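Getting the shoe cabinet task running in the sim: notes for new club members

Written fast before the Candaleck round, so excuse the gaps. You need the club laptop or your own machine with the sim build from the shared drive. Blair Matheson has the login. Ask early, not at 5 pm.

The job: two arms, one cabinet, shoes onto the shelf in pairs. Simulated only, we don't touch the real arms till July.

Step 1. Load the task. Open the Weldu launcher, pick the home set, then the shoe cabinet. Wait for the physics to settle before you press anything. First load is slow. Second is fine.

Step 2. Check your wrist views. One per arm, plus the head view. Open the jaws fully on both sides and bring the arm down over bare floor. You want both fingertips in view and level with each other. 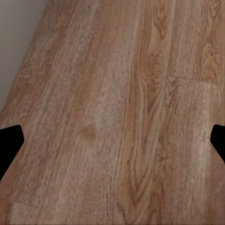 If the tips sit at different heights your wrist is rolled. Zero it from the arm menu and try again. Do not fix it by hand with the controller, you'll only be chasing it all session.

Step 3. Set the speed cap. Beginners use 17. The default is 200, far too quick, you will kick the shoe across the room. Put it in the config file and save, the slider forgets.

Step 4. Line up over the shoe. Come in from directly above. Jaws wider than you think. Turn the wrist so there's one finger each side, then go down slow. Squeeze gently, lift a little, stop, look. If it slides, put it down and regrip lower. Trainers have soft collars and the sim lets the fingers sink in a bit, so a grip that looks good may not be. 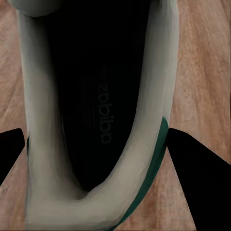
Pornthip Prasertsri wrote under the first version of these notes that step 4 is fine for trainers but sandals want a different grip altogether, take them by one end, and could we please say so before another term goes by. Fair. Added below.

Step 5. Sandals. Get hold of one end of the sole, not the strap. Straps bend and then the whole thing swings. Once its off the floor keep it upright and away from the cabinet side till the other arm is clear. Two arms in one cubby is how most runs die.

Step 6. Placing. Mind the shelf edge. Come in level, go further than feels right, let go, back straight out. Dont lift on the way out or you catch the board above. Do one shoe, then its partner next to it, before starting another pair. Left arm for the left side of the cabinet, right arm for the right, swap only if you're stuck.

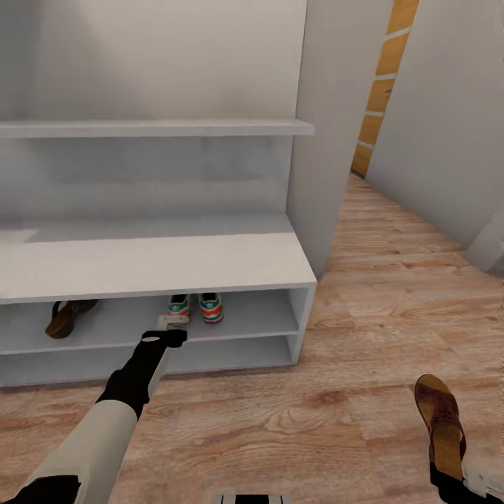
Step 7. Save the run. Press save BEFORE reset. Reset wipes it, no warning. Name it with your initials and the run number, so YL203 and so on. Bad runs get saved too, put "bad" on the end and one line on what went wrong. Yeshi Lemma reads them all when she tunes the task.

Common trouble

Arm frozen: you hit a joint limit. Back off with the arm menu, then carry on.
Shoe jitters on the shelf: it's overlapping teh board. Nudge it forward.
Fingers won't close: check the mode, you're probably driving the other arm.
Views black: restart the launcher, not the laptop.

For Candaleck each team has 2 attempts. No practice load in between, so get your config sorted the night before and bring it on a stick. Astlow setup is different, seperate page when I get to it.

Nalton Robotics Club | Contact: Jocelyn McIntyre, club desk | © Nalton Robotics Club | Back to top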